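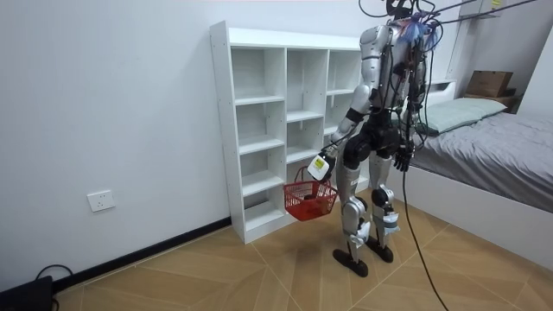

Cube shelving on the rear wall: any use as a diffuser?

Small Rooms > Treatment and measurement
Thread started 09/06/2026

stillwater_db
Small bedroom, painted white walls, tiled floor, used for mixing at low level. The rear wall has a tall white cube unit, compartments 347 mm deep. The sweep shows a 15 dB peak at 121 Hz at the chair and obvious flutter between the side walls. I have been told that open cubes scatter enough to leave the rear wall alone. Is there anything in that, or should the unit go and Koivisto panels take its place?

Duarte Barros
It won't touch 121 Hz. That is a room mode, and the shelving is far too shallow to do anything with it. Treat the peak as a separate job: move the chair first, measure again, then look at corner traps.

Higher up, the unit does something, but less than people claim. All the compartments have the same depth, so they return sound with the same delay. A proper well diffuser varies the depth in a worked-out sequence. Equal cubes give you a repeating grid, which sends energy off in a few fixed directions.

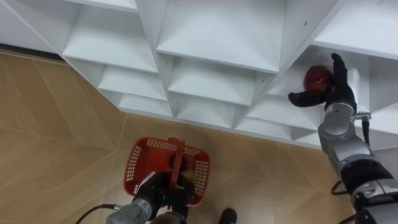 Re: Cube shelving on the rear wall: any use as a diffuser?

Ea Briem
Partly disagree with Duarte. Equal depth only holds while the compartments have nothing in them. Put boxes and books in at different setbacks and you break up the repetition. It isn't a calculated sequence, but I measured a similar unit in my own room and the early reflection from that wall dropped noticeably above 1 kHz.

Things to check before buying anything:
Fix the unit to the wall at the top. Thin panels buzz on bass notes if the carcass can rock.
Put felt pads under the feet. Tile gives you no damping at all.
Run a slow sine sweep and listen for rattles with your ear near each joint.

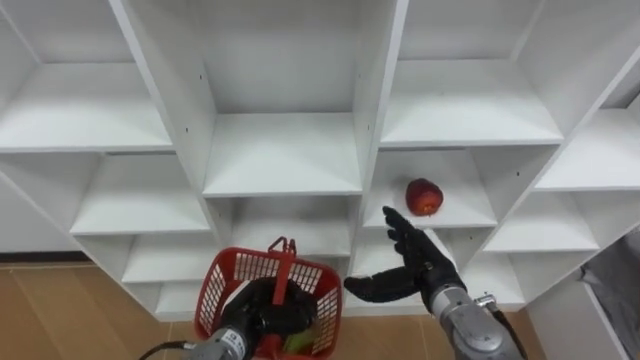 Then fill the lower rows with the heaviest items and stagger the fronts. I would also place absorbent foam at the back of 4 compartments near ear height. Offcuts of Berkora are fine for this.

tonearm_lodger
Foam at the back of a cube is mostly wasted. Put it flush with the opening and leave the air gap behind it. Same material, useful to a lower frequency.

Ea Briem
Fair point on the gap. You lose the shelf space, though, and OP presumably wants to store things.

Duarte Barros
Ea, was your drop measured with a fixed mic position? A small shift in the mic moves the comb filtering and looks like an improvement.

Ea Briem
Fixed stand, tape on the floor, Sonorine mic, same gain. One position only, so I would not generalise from it.

stillwater_db
Thanks. None of this deals with the flutter, as that is side to side. I will put a Jidow rug down and hang a panel on the left wall, then sweep again with the chair further forward. The shelving stays for now.

Duarte Barros
The rug won't help with side-wall flutter either. Start with the panel. Post the waterfall plot, not only the frequency response.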